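**Ticket 823 – Jovard reports "lid open" when the lid is shut**
Project: Grinville robotics club, coffee task
Component: Jovard (our task runner), lid step and pod step
Status: open, again
Priority: whatever is above "fix after the demo"

Reopening this one. It was closed with the comment "works now, raised the delay," and I don't accept that as a fix until someone can tell me what the delay is waiting for. Notes from the bench follow, oldest first. 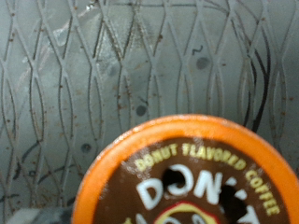
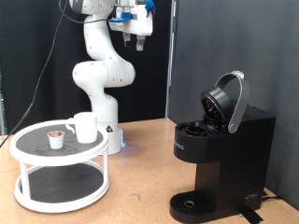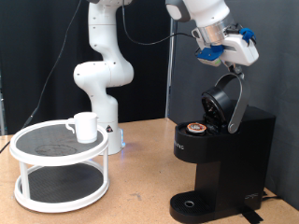
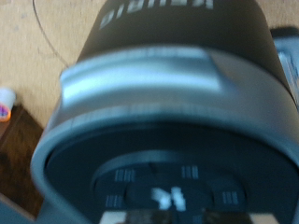
Does Jovard check that the lid is up before it starts the pod step?

It only checks that the arm reached the target pose for the lid step. If the arm gets there with nothing between the fingers, the step is still marked done and the pod step starts.

That question was in the original ticket and was never answered in writing, so it's answered now.

### 3:40 pm – reproducing it

Ran the lid step by itself, arm starting from home, same config file that was called fixed. Most runs look fine. On the bad ones the fingers close, slide off the handle on the way up, and the arm finishes its arc with an empty grip. The log line is the same both ways:

 lid_step: target reached
 lid_step: OK
 pod_step: start

I would like whoever wrote "OK" there to rename it. "Arm moved" would be closer to the truth.

50 runs, 4 slips. The club page says the lid step is "solved." A step that fails 4 times in 50 and reports success all 50 times is worse than one that fails more often and admits it.

### 4:25 pm – the delay theory

The claim in the closing comment was that the gripper hadn't finished closing before the arm started to lift, and that setting `settle_ms` to 1000 gave it time. Plausible. So I went looking for a case where the fingers were still moving when the lift began.

Couldn't find one. In every slip the gripper had stopped closing well before the lift, with the old delay and with the new one. The long delay does make each run slower, so you get fewer runs in an afternoon, and fewer runs means fewer slips to see. I suspect that's the whole improvement.

Left `settle_ms` at 1000 for now so that I'm only changing one thing at a time. Please don't change it back while this ticket is open.

### 5:05 pm – calibration

Next suspect was the grasp point. The pose file has one fixed grasp point for the handle, measured from the arm base, and it assumes the coffee maker never moves. Pushed lightly on the side of the machine and it moved. So much for that.

- Machine squared up to the marks, grasp point re-taught: no slips in a short set.
- Machine nudged a little toward the arm: no slips.
- Machine nudged a little away from the arm: slips came back, same empty arc, same cheerful OK.

That's the first result in this ticket that turns the fault on and off. It's a short set though, and I'm not going to call it proven on that. What it does say is that the grasp was always close to the end of the fingers and any drift in the wrong direction finishes it off.

### 5:30 pm – pod step

Someone asked in the channel whether the pod step has the same problem. Read the code. It does. It looks for a pose and nothing else, so a dropped pod and a seated pod give the same result. Nothing in Jovard looks at the wrist camera during either step. The images get saved and that's the end of it.

Also, we keep practicing with used pods, which already have holes in the foil. Fine for teaching positions, but don't count those runs toward the brewing numbers. I found some in the results sheet and moved them to their own tab.

### What I want before this closes

1. Gripper width check after the lid grasp and again at the top of the lift. If the fingers have closed past the width of the handle, the step fails and stops.
2. Same check for the pod, with its own threshold. Don't copy the lid value.
3. Grasp point moved further in along the fingers. Re-teach it, save the old pose file, and write in the ticket which one is live.
4. Machine fixed to the table with something that survives a nudge.
5. A full set of 50 with the machine where it belongs and a second full set with it nudged away from the arm. Post both logs, including the ugly one.

### On the vision suggestion

There was a proposal to skip all this and train a classifier on the camera images to decide lid open or lid closed. The Warnent team apparently does it that way and swears by it. Maybe. I've seen their video and I haven't seen their failure count, and a lot of our wrist frames are smeared when the arm is moving fast. Open a separate ticket if you want to try it. It doesn't replace item 1 – the gripper already knows how wide it is, and we're throwing that number away.

### 6:10 pm

Width check is on a branch, lid step only. First forced miss stopped where it should and logged `lid_step: FAIL grip_width`. One forced miss. Pod step is untouched, the pose file is still the old one, and the January demo branch does not have any of this yet. Leaving the ticket open.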